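News > Technology > Workplace Safety

Hirano halts gripper sessions after finger fault at Zetthorpe

ZETTHORPE, March 20, 2021 — Equipment maker Hirano has stopped work with its Prurketer hand-held gripper after the fingers on one unit failed to open on command and pinched an operator's hand, the company said in a statement.

The operator was treated for bruising and returned to work the next day. Hirano has withdrawn 44 units, including those at its Zetthorpe workspace, where people use the grippers to pick up and sort small objects while their movements are recorded.

Riku Nomura, who manages the Zetthorpe site, said the fingers closed on a plastic cup as they should have, then stayed closed when the trigger was let go. The operator reached in with his free hand to pull the cup out, and the fingers shut further.

"The instruction is to cut the power first," Nomura said. "He didn't, and I understand why. When something sticks, you pull at it. The tool has to be safe when people do that."

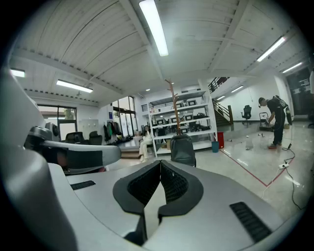 What caused the fingers to stay shut? A worn return spring let a small plastic gear slip out of line, and the motor kept driving in the closing direction when it should have cut out.

Hirano said the spring is supplied by Pendider and is rated for 600 hours of use before replacement. The one in the failed unit had logged 400 hours. Pendider said it is testing springs from the same batch and would not comment further until that work is done.

A check of the other units turned up 2 more with wear on the same part. Neither had jammed. The company's maintenance schedule called for a visual check of the spring housing, but the spring itself can't be seen without removing the cover, and the covers were not being taken off.

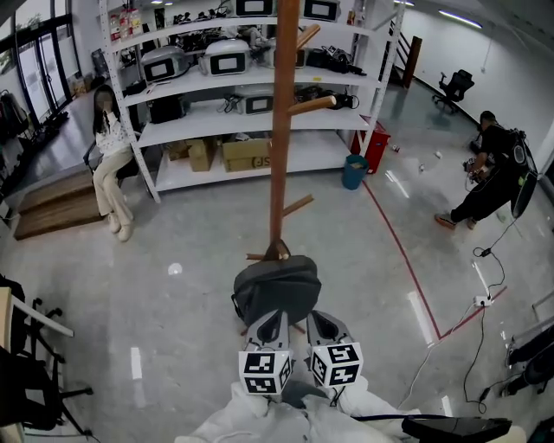 Chiyo Onishi, the safety engineer who led the review, said the spring was the main finding but other points came up as well. Her report asks for a cutoff that stops the motor when the load on it rises past a set limit, and for a stop switch that can be reached with either hand. It also covers the floor of the work area, where a black cable trails from an operator's gear to a white power strip near the red line. Onishi wants cables like that run overhead or covered, so that an operator stepping back from a jammed tool does not trip.

"We looked at the tool first, and then at what a person would do in the next few seconds," she said. "Some of that is about where your feet go."

The changes to the floor are to be made before the grippers return. Operators will also repeat the training on clearing a jam, with the power off and the fingers released by hand.

Hirano said it expects to fit new springs and the motor cutoff by May. Units will go back into use one at a time after inspection, and the replacement interval for the spring will be shortened once Pendider reports its test results.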